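The Cup Task

Doaa Ragab had the simulation room key because she was the only one who ever gave it back. It was a quarter past six and the radiators had gone off. Corey Whitelaw was already outside the door with his coat on, eating crisps out of the pocket.

"You said six," he said.

"I had to see Mr Sethi about the bus."

She let them in. The robotics club had the room on Tuesdays and Thursdays until eight, and in the weeks before the final they had it most other nights too. There were six desks and one good computer. The good one was called Nimmont, after a word somebody had got wrong in a spelling test years ago, and it had a strip of masking tape on it with the name in capitals.

The final was run in simulation. Each school was sent the same room and the same arm, and each school wrote the program that moved it. The organisers would run every program on their own machines with the objects shifted a little, and whoever put the most things in the right places won. Last year they had come seventh. Mr Sethi had put the certificate up anyway, next to the fire notice.

Corey sat down and logged on. The team was called Fluvimness on the entry form, which had been his idea, and which he now said had been someone else's.

"Which one are we on?" he said.

"The cup. Pick it up, carry it over, put it down next to the blue and green pot without touching the statue."

"It touched the statue yesterday."

"It knocked the statue over yesterday."

"It touched it first."

She pulled a chair across and opened her notebook. She had written down every run since March, in pencil, with the seed number and what went wrong. The page from the night before said: statue, statue, dropped cup, statue, fine, statue. She wrote Thu 8 May at the top of a new one and ruled a line under it.

"Run it as it was," she said. "Then we'll change one thing."

"I've already changed something."

"What?"

"I did it at lunch. I made it lift higher before it goes across."

"How much higher?"

"A bit."

She looked at him until he opened the file. He had changed one number and left no comment. She wrote it down. Then she told him to run it on seed 254, which was the one that always failed, and they both leaned in.

The room came up on the screen a piece at a time, as it did when the computer was cold. The wall came first, then the table, and the arm last. The fingers closed on the cup and lifted, and Doaa reached over and pressed the space bar. 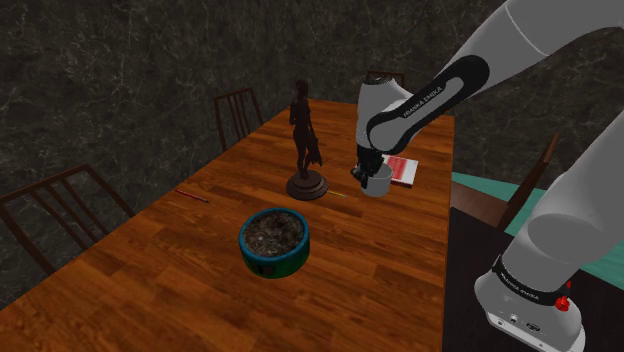 Seed 254, paused with the cup off the table.

"What did you do that for?" said Corey.

"I want to look at it."

"It was going well."

"It's always going well at that point. Look where it's got to go."

The cup was up near the back, by the red and white book, and the pot was at the front. The statue stood between the two, on its round base, with the pencils lying on either side. Doaa put the end of her own pencil on the screen, which they were not supposed to do, and drew it slowly from the cup to the pot.

"That's the straight line," she said. "That's what you've told it to do."

"But higher."

"Higher than the base. Is it higher than her head?"

Corey didn't say anything. He pressed the space bar. The arm swung forward with the cup held out in front, quite smoothly, and the bottom of the cup met the statue at the shoulder. The statue rocked. It went round once on the edge of its base, very slowly because the physics was running at half speed, and then it lay down on the table among the pencils. The arm carried on to the pot and set the cup beside it exactly where it should be.

"Good placement, though," said Corey.

Doaa wrote: statue.

They tried it higher. On the next run the arm went up so far that it reached the end of what the elbow could do, and it stopped with a red message and stayed there. They tried it in between. The cup cleared the statue, but the fingers didn't, or one of them didn't, and the statue went over the other way. Corey said a word and then looked at the door.

At seven Mr Sethi put his head in. He was carrying a box of exercise books against his chest and had his bicycle helmet on.

"How's the lady?" he said.

"On her back," said Corey.

"Have you thought about not going over her?"

"We've got to get past her somehow, sir."

"Well," said Mr Sethi. He shifted the box. "The bus is at half past seven on the day. Tell the others. Half past seven in the morning, Corey."

When he had gone they sat for a while. Somebody was hoovering at the far end of the corridor. Corey folded his crisp packet into a small triangle and pushed it about the desk with one finger, from the keyboard to the mouse mat, round the side of his phone.

Doaa watched him do it.

"Do that again," she said.

"Do what?"

"You went round your phone."

"I wasn't thinking about it."

"I know you weren't." She turned the notebook sideways and drew the table from above, badly, as a long box. She put a circle for the statue and a circle for the pot and a cross for the cup. Then she put a dot out to one side. "We send it there first. Then to the pot. We don't need to lift it much at all."

"That's two moves. It'll be slower."

"Is there a time limit?"

He looked it up. It took him a while to find the rules, which were in a folder called misc. There was a time limit, and it was long enough to go out and make a piece of toast.

"Which side, though?" he said. "If they move the statue, your dot might be in the wrong place."

This was a fair question and she was annoyed not to have thought of it. She rubbed the dot out. In the end they wrote it so that the program found the statue first and then worked out the dot from where the statue was, always the same distance off and always on the side with more room. It was Corey who typed it. He was quicker than she was and he didn't mind her reading over his shoulder, as long as she didn't point. She made him put the comments in.

The first time it ran, the arm went to the wrong side. It had a minus sign where it needed a plus. The second time it went to the right side and let go of the cup halfway, for no reason they could see until Corey found that he had pasted the release line twice.

The third time, the fingers closed on the cup and lifted it a little way. The arm drew out to the side and came round, and the cup came down next to the pot. The statue stayed where she was, holding her bit of cloth.

"Again," said Doaa. "Different seed."

They ran it on seed 1030, which had never given them any trouble, and it worked. They ran it on the next few. On one of them the cup clipped a pencil and rolled it, and Corey wanted to count that as fine.

"What do the rules say about the pencils?"

"They don't say anything about the pencils."

"Then write to them and ask."

"You write to them."

"I did the bus."

He opened his email and typed Dear Sir or Madam, and stopped. "What's the man called? On the form?"

"Nikov. I don't know if it's a man."

He changed it to Dear Nikov, and then changed it back. While he was doing that she filled in the page. There was not much space left at the bottom, so she wrote small. Under what went wrong, for seed 254, she put a dash, and then in case anyone wondered about the dash she wrote fine next to it.

"Is 'knocked' the right word, or 'disturbed'?" said Corey.

"Disturbed."

"It sounds like we've upset it."

"Put knocked, then."

It was ten to eight. The hoover had reached the room next door and was bumping against the wall. Doaa saved the file to the computer and to her own stick, and to the shared folder, where she found four older copies all named final. She named hers with the date and left the others alone.

Corey pressed send and put his coat back on, though he had never properly taken it off – one sleeve had been hanging down behind the chair since they came in.

"We've still got the book one to do," he said. "Shutting the book."

"It's a flat book. It's already shut."

"Is it? What are we meant to do with it, then?"

She went back through her notes for the task sheet, standing up, with the key in her other hand. It was folded inside the back cover. She read it twice.

"Put the cup on it," she said.

Corey sat down again.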